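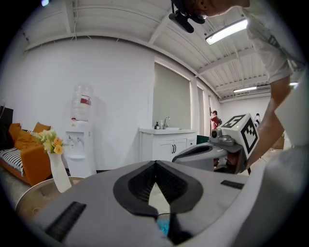
Frequently Asked Questions: Pomham Alterations and Repairs

Bringing things in

Do I need an appointment?

Not for hems, zippers, buttons, patches or small repairs. Walk in any time the counter is open. You do need a fitting appointment for wedding dresses, bridesmaid dresses, suits, and any coat where the shoulders are being changed. Book those by phone or at the counter. A fitting takes 15 to 30 minutes.

When are you open?

Tuesday through Saturday, from 9 in the morning until 5:30. On Thursday the counter stays open until 8. We are closed Sunday and Monday.

Does my clothing need to be clean?

Yes. We can't work on clothing that has been worn and not washed, and we will hand it back at the counter if it isn't clean. Coats and suits should be dry-cleaned first if they need it. If you wash something at home, please make sure it is fully dry, including the pockets and the lining.

Should I wash new jeans before you hem them?

Wash and dry them at least once, the same way you plan to wash them from now on. Cotton denim can lose up to an inch in length over the first few washes. If you bring them in unwashed, we will hem them where you ask, but we don't redo the hem free of charge if they shrink afterward.

What should I bring to a fitting?

The shoes you will wear with the garment, or a pair with the same heel height. For dresses, bring the bra or shapewear you plan to wear. For suits, bring the shirt. Empty your pockets before we pin anything.

Can somebody else drop off my clothes for me?

Yes, if the work doesn't need a fitting. Pin the new length yourself or send a pair of pants that already fits you, and we will copy the inseam. Write your phone number on a piece of paper and put it in the bag.

Do you take mail-in work?

No. We used to take small repairs by mail and stopped.

Hems and fit

What is an original hem?

On jeans, it means we keep the factory edge, with its thick stitching and worn color, and join it back on at the new length. There is a thin seam just above it. A regular hem is a fresh fold with new stitching in a matching thread. The original hem costs more and takes the same amount of time to get back to you.

Can you make something bigger?

Sometimes. It depends on how much fabric is in the seams. Men's dress pants often have extra at the center back seam and can be let out at the waist by an inch or a little more. Women's pants and most store-bought dresses have very little. Turn the garment inside out and look at the seam. If the fabric beyond the stitching is as narrow as a pencil, there is nothing to let out. We can sometimes add a panel at the side, and we will show you fabric choices before you decide.

When a seam is let out, the old stitching line may show. It is worst on velvet, satin, leather and anything that has faded.

Can you take in a jacket at the shoulders?

We can, but it is the most expensive thing we do to a jacket. The sleeves come off, the padding comes out, and all of it gets reset. If the shoulders are more than an inch too wide, we will usually tell you to look for a smaller jacket. Taking in the sides or shortening the sleeves is much simpler.

Can you shorten sleeves with working buttonholes?

If the buttonholes are cut open, we have to shorten from the shoulder. If they are only stitched for show, we can do it from the cuff. Bring it in and we will check.

How many inches can you take off a dress?

As many as you like in most cases. Lace edges, beading and a border print need hand work, and we price those after looking at them. Circle skirts and dresses with several layers are charged by the layer.

Repairs

Do you replace zippers?

Yes. We stock zippers for pants, skirts, dresses and most light jackets in common colors. Heavy coat zippers and long two-way zippers are ordered in and add 6 working days. If the teeth are all there and the slider is just worn out, a new slider may be enough, and it costs a lot less than a zipper. We try that first unless you tell us otherwise.

My sweater has a hole. Can it be fixed?

Most knit holes can be closed. On a chunky knit we can usually rebuild the stitches with similar yarn. On fine knits we darn the hole, and it will be visible up close. If you still have the spare yarn that came with the sweater, bring it along. Moth holes tend to come in groups, so hold the sweater up to a window and look over the rest of it first. Please put it in the freezer for a few days in a sealed bag before you bring it to us, then wash it.

Do you patch jeans?

Yes, at the knee, the seat and the inner thigh. We put a piece of denim or cotton behind the worn part and stitch back and forth over it. The thigh is the most common. A patch lasts longer if you bring the jeans in while the fabric is thin and before it has torn through.

Do you fix leather?

We sew leather linings, pockets and zippers. We don't repair scuffs, cracks or color. Needle holes in leather are permanent, so a seam that has been moved will leave a row of marks.

Do you repair backpacks, tents or curtains?

Backpack straps and zippers, yes. Curtains, yes, including new linings and shortening. We don't take tents, awnings, boat covers or car seats. They won't fit under our machines.

I lost a button. Can you match it?

We have several drawers of them and can usually find something close. When a matching button matters, we often suggest changing the whole set, or moving one from the bottom of the shirt up to where it shows and putting the near match down low.

Prices and timing

How much does it cost?

The price list is posted at the counter for hems, zippers, buttons and patches. Everything else is priced when we see it. You will get the price before we start. If we open up a garment and find something that changes the cost, we stop and call you.

Is there a minimum charge?

There is a minimum of 8 dollars per ticket. You can put several small jobs on one ticket, so three loose buttons on three shirts still come under a single minimum.

Do I pay when I drop off?

You pay at pickup, with one exception. For formal wear and any ticket over 300 dollars, we take half when you leave the garment.

How long does it take?

Most work is ready in 5 working days. Formal wear depends on the number of fittings. June is our busiest month, and wedding work should be booked well ahead of it. If you leave a bridesmaid dress until the week of the wedding we may have to say no.

Can I get a rush?

Simple hems can sometimes be done the next day for an added charge. Ask at the counter, where we can see what is already waiting. We can't promise a rush over the phone.

Picking up

Do I need my ticket?

It helps. Without it we look you up by phone number, and we may ask you to describe what you left.

Should I try it on before I leave?

Please do. There is a fitting room, and a small adjustment is easier to sort out while you are standing there.

What if it isn't right?

Bring it back unwashed and unworn within two weeks of pickup and we will fix our work at no charge. This covers stitching that comes loose and lengths that don't match what was pinned. It doesn't cover a change of mind about the length, though we will do our best with the fabric that is left. Ask for the cut-off pieces when you drop off if you want them back. We throw them away otherwise.

How long will you keep my clothes?

Ninety days. We call twice during that time. After that, anything left is donated. If you are going to be away, tell us and we will put a note on the ticket.

Is there parking?

There are two spaces behind the building marked for customers, and street parking in front. The back door is not an entrance, so walk around to the front.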